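Staff Lounge Forum > Facilities and Interiors > Wall finishes for the Noltia reading rooms
Thread status: open for comment

Posted by facilities_desk
Members are invited to comment on the proposed wall finish for the two reading rooms at the Noltia building. The current painted drywall has been patched repeatedly and is due for replacement in November. Two options are under review. The first is vertical pine boarding with a whitewash finish, quoted by Draller. The second is a washable wall panel in a single color, quoted by Kelel. Both quotations fall within the approved budget. Comments will be attached to the report that goes to the building office. Please keep remarks to the walls; carpet and lighting are being handled separately.

Posted by northstairs
The archive section supports the boarding. The reading rooms have low ceilings, and vertical lines would help them feel taller. Our readers have told us more than once that the rooms feel like a clinic. A further panel finish would not address that complaint.

Posted by ledger_and_lamp
I must record a different view. Boarding collects dust in every gap, and the cleaning contract allows 19 minutes per room. The cleaners cannot be expected to work a brush down each joint in that time. The front hall was boarded under the previous lease and was gray along the lower edge within a year. The Kelel panels can be wiped with a damp cloth.

Posted by northstairs
The front hall boards were left unsealed. The Draller quotation includes two coats of clear matte sealer over the whitewash, and the two cases should not be treated as the same.

Posted by facilities_desk
That is correct. The sealer is included. It must be renewed every seven years, and the cost of renewal is not part of the present quotation.

Posted by ledger_and_lamp
Then the report should state the cost of renewal beside the first price. Members who read only the summary page will otherwise believe the two options cost the same over time.

Posted by quiet_floor_2
May I ask about sound? The second reading room shares a wall with the copy room. Hard panels fixed flat to the wall did very little for us at the Dumitrescu annex, and staff there still hear the stapler. Has either supplier provided for a layer of felt or similar material behind the finish?

Posted by facilities_desk
Kelel has not. Draller would add it for $720 on the shared wall only. The panels could be mounted on battens to allow the same, but this would need a new quotation.

Posted by mapcase
Our concern is color. Whitewash over pine can turn yellow near a south window, and the first reading room has two of them. I would ask for a tinted wash. Some pink or salmon left showing between the pale streaks keeps the wall from looking cold and will hide small changes in tone. The boards should also be set with a narrow gap, so that the joints show as dark lines.
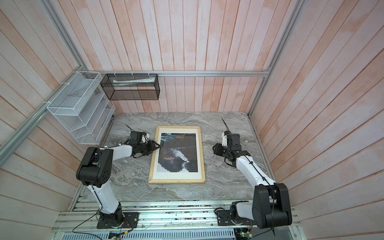
Posted by ledger_and_lamp
The tint is agreeable, and I withdraw any objection on grounds of appearance. My objection on cleaning stands. I would also note that pink is a matter of taste - the map section should not assume that all readers share it.

Posted by quiet_floor_2
I would accept the tint if the felt is included. Without the felt I prefer to wait for the new panel quotation.

Posted by northstairs
One compromise may be to use boarding above the chair rail and washable panel below it. Most of the scuffs are on the lower part of the wall, and the cleaners would have a smooth surface where they need it.

Posted by facilities_desk
Both suppliers will be asked to price the divided wall, with felt on the shared side and with the sealer renewal shown on its own line. A sample board measuring 100 inches in height will be requested from Draller, in the plain wash and in the tinted wash, and placed beside the south windows. Comments on the samples may be added to this thread.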